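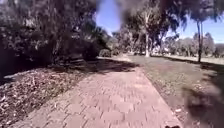

Ticket 1655: Monitors cutting out on the terrace stage, Pavia Music Bar
Opened by: Canan Bozkurt, Pavia
Assigned to: Cyprian Kurek, Werbridge Sound Support
Status: Closed

Canan Bozkurt, 4:10 pm
Hello all, and thank you again for picking up so quickly last time! We have the stage monitors dropping out again on the terrace, usually during the second set when the percussion players really get going and the whole place is singing along. The main speakers carry on just fine, so the guests don't notice a thing, but our poor singer does. It lasts up to 7 seconds and then comes back with no help from us. We have a samba group booked tonight and I would love to be able to promise them they'll hear themselves.

Cyprian Kurek, 4:35 pm
Hi Canan, so sorry to hear it, and right before a samba night too. Could you tell me which amp is feeding the monitors, and whether the red light on the front comes on when the sound goes? Also, has anything been plugged in out there lately -- heaters, fans, a second fridge behind the bar?

Canan Bozkurt, 4:52 pm
It's the Lauritsen, the 2000 watt one, in the little cupboard by the steps. Yiğit was on the desk last night and says yes, the red light comes on. No heaters yet, it's May and everybody is in short sleeves.

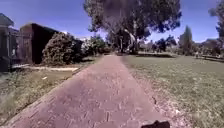

He also mentioned that the cupboard door was shut all evening, which we started doing after a guest left a drink on top of the rack. I should have thought to say so sooner.

Cyprian Kurek, 5:05 pm
That's very helpful, please thank Yiğit for me. My guess is the amp is getting too warm and protecting itself. Would you prop the door open, check the vents for dust, and unplug the 2 extra wedges at the back if the band can spare them? We have 6 on that one amp and it's a lot to ask of it.

Canan Bozkurt, 11:48 pm
Door open, vents vacuumed (goodness, the dust), back wedges off. Two full sets and an encore and not one dropout. The singer blew a kiss at the mixing desk. Ataberk will put a mesh door on the cupboard so drinks stay out.

Cyprian Kurek, 9:20 am
Wonderful news! Closing this one, but just reply if it comes back and it'll reopen by itself.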